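2026年5月7日 ルリッツ空港の話（地域交通の勉強会、持ち時間25分）

※最初にマイクの確認。前回、後ろの席に聞こえてなかったらしい。

## 出だし

こんにちは、今日はルリッツという小さな空港の話をします。ドレルデンからバスに乗って、畑をずっと抜けて、「え、ここで降りるの？」というところにあるのがルリッツ空港です。私は最初、本当に一つ手前で降りてしまって、荷物を引いて歩きました（ここで笑いが来なければすぐ次へ）。

私は航空会社の人間でも空港の人間でもなくて、地方空港のダイヤと地上アクセスをしつこく調べているだけの者です。なので今日は経営の話はほどほどにして、乗る側から見た「小さい空港の使い勝手」をしゃべります。

## 滑走路と便のこと

- 滑走路は1本、長さ2,552メートル。小さい空港と聞いて想像するより長いですよね。
- 定期便の行き先は2つ。夏ダイヤのあいだだけ臨時が増えます。
- ターミナルは平屋。入口からチェックイン、保安検査、搭乗口までほぼ一直線。

この一直線がすごく好きで！ 大きい空港だと案内板を見上げて歩くのが当たり前になってますけど、ルリッツだと見上げる暇がないんです。入ったらもうカウンターの前に立ってる。

ただ、便が朝と夕方に固まっているので、昼間に着くと売店も閉まっています。コーヒーは自販機。味についてはノーコメントで。

（水を飲む）

## バスの接続

ここが今日いちばん話したいところです。

以前のバスは、飛行機の時刻と関係なく走っていました。朝の便に乗ろうとすると早すぎるバスか間に合わないバスしかない。で、みんな車で来る。駐車場が埋まる。駐車場を広げる話になる。どこかで聞いた流れですよね、うなずいてる方が何人か…（いなければ飛ばす）。

そこで空港のダイヤ担当だったビルギット・シュペーリングさんが、バス会社のヴィーガントに直接かけあったんですね。お願いしたのは増便じゃなくて、時刻をずらすことだけ。シュペーリングさんに話を聞いたとき、「保安検査が閉まる時刻を紙に書いて渡しただけよ」と言っていました。バス会社の側は、飛行機の出発時刻は知っていても、検査が何分前に閉まるかは知らなかったそうです。

変更が始まったのが9月。その月に空港線を使った人が3,902人でした。沿線の人も含んだ数なので、全部が飛行機のお客さんというわけじゃないです。質問が出そうなので先に言っておくこと！

それから遅れて着いた夜の便の扱い。最終バスは到着が遅れたら待つ、という取り決めになっています。待つ上限は当然あるんですけど、運転手さんに到着口の表示が見える位置にバス停を動かしたのが効いていて、無線も電話もいらない。見れば分かる。こういう地味なのが私は大好物です。

## 歩いてみた感想

バス停から入口までは屋根つきです。段差なし。スーツケースの車輪が引っかかる溝が一か所だけあって、行くたびに同じところで引っかかります。

案内の言葉は独英の2か国語。字は大きいほうだと思います。トイレの場所だけはちょっと分かりにくくて、検査の手前に済ませたい人はカウンターの左奥へ。私は2回とも右に行って、倉庫の扉の前で立ち尽くしました。
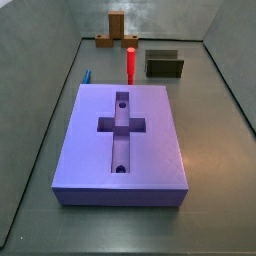
で、地上のハンドリングを受け持っているのがフォスタという会社です。手荷物の積み下ろし、搭乗案内、冬の除氷まで同じチームがやっています。朝カウンターで荷札を巻いてくれた人が、その少しあと搭乗口で半券をちぎってくれるわけです。「あ、さっきの」ってなるの、楽しいですよ。

チームの責任者はハルトムート・プファイファーさん。困るのは便が重なったときだと言っていました。ダイヤ上は離れていても、片方が遅れて到着と出発がくっつくと、カウンターをいったん閉めて全員で機体に出る。その間に来たお客さんはぽつんと待つことになります。ここは話しながら少しゆっくりめに。小ささのいい面だけ言って帰るのはずるいので。

## 終わりのほう（残り5分になったらここへ飛ぶ）

日本の地方空港に持ち帰れそうなことを挙げると、

- バス会社に渡すのは出発時刻だけでなく、検査の締切時刻も
- 最終バスの待ち時間の上限を、お客さんにも見えるように貼り出す
- バス停の位置は、運転手さんの席に座って決める

三つ目は本当にやってほしい。図面で見るとどこでも見えそうなんですけど、座ると柱が邪魔だったりします。

冬ダイヤの話は今日は資料が間に合っていません。聞かれたら「調べ中です」と答える。除氷の費用も数字は持っていないので、プファイファーさんに確認してからメールで返す。

質疑は10分。名刺は足りないかもしれないので、連絡先を最後のスライドに出しっぱなしにしておくこと。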